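Sternalden Textile Workshop
Dye room notebook
March 2020
Entry: condition of the indigo vats and trial of Prallano cloth

Purpose of the entry

This entry records the state of both indigo vats following the summer closure and the outcome of the first trial dips on the unbleached cotton supplied by Prallano. It is to be read with the previous vat record, which covers the change from the old lime and fructose recipe to the present one.

Condition of the vats

Both vats were uncovered and examined before any heating. The small vat had kept well. The surface carried a thin coppery film, the liquor beneath was a clear yellow-green, and the sediment had settled firmly. It was left alone apart from skimming.

The large vat was in poorer order. The liquor had turned a dull blue-green throughout and the smell was flat. Room temperature in the dye room was 18 degrees at the time of inspection, and the vat had evidently been standing at much the same for most of the closure. The lid was also found to be sitting proud on the wall side, where the rim is chipped. Air had therefore had free access to the liquor for an unknown period.

The large vat was warmed slowly in the water jacket, given a fresh addition of fructose and a small amount of lime, and stirred in one direction only, with the paddle kept below the surface. By late afternoon the liquor had begun to clear at the sides. It had a proper film the following morning. Alkalinity was then slightly low by test strip and was corrected once. No further correction was made, and none should be made without a strip reading being entered here first. The two unexplained lime additions noted in August made the later readings very hard to interpret.

Preparation of the cloth

The cotton is lot 386, a plain weave of medium weight. Prallano describes it as ready for dyeing. A drop test indicated otherwise: water stood on the surface for several seconds before sinking in, which suggests that some size remains in the cloth. The whole length was scoured with soda ash and neutral soap, and the scour water came away a distinct straw colour. A second scour gave nearly clear water. After rinsing and drying, the drop test was satisfactory along the full width, including the selvedges.

Staff are reminded that cloth marked as prepared is still to be tested on arrival. The spotting on the Clundoseck curtain lengths last year was attributed at first to the vat, and a good deal of time was spent on the vat before the cloth was looked at.

Trial dips

Samples were wetted out thoroughly, squeezed, and lowered into the small vat without agitation. Dips were kept short, with full airing between them. Samples went back into the vat only when the green had gone completely from the folds.

Colour was even from the first dip. The early samples gave a soft, greyish sky blue which is close to the reference swatch held for the Clundoseck work. Later dips moved through a clean mid blue. The deepest sample shows slight bronzing on one face and rubs off on white cotton when dry. It was given too little airing before its final dip and is to be disregarded for matching.

Samples from the large vat are paler at every stage and a little greener when held beside the others in daylight. The difference is less obvious under the bench lamps, and colour matching is to be done at the north window only.

Rinsing and finish

All samples were rinsed cold until the water ran clear, soured briefly in dilute vinegar, and rinsed again. The Tseng method, in which the souring step is replaced by an extended soak in plain water, was tried on one piece from each vat. The soaked pieces feel softer. Whether the colour holds as well cannot be said until the wash tests have been completed.

Light exposure strips have been mounted in the window frame with half of each strip covered. The covers are not to be lifted between readings.

Matters outstanding

1. The chipped rim on the large vat is to be repaired or the lid fitted with a gasket. In the meantime the lid is to be weighted on the wall side.

2. Wash tests are to be run on the soured and soaked pieces together, in the same water and with the same soap, and the results entered on facing pages.

3. The reference swatch for the Clundoseck work is handled too often and is becoming grubby at the corner. A duplicate is to be cut from the reserve cloth and the original returned to the drawer.

4. The page on worn and faded indigo in the students' handout is to be expanded. It should deal with loss of colour on folds and seams, and should make plain that pale blue in a finished garment may come from wear, from repeated washing or from treatment at manufacture, and that the shade alone does not settle which. Light blue denim jeans, with a back pocket seam and a cuffed hem:
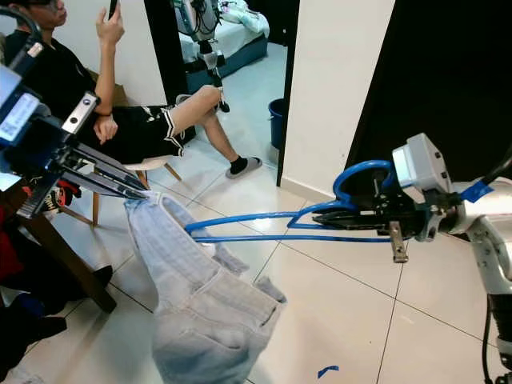 5. Soda ash is running low and is to be reordered with the next delivery. The test strips are adequate for the present term, provided the tube is closed after use.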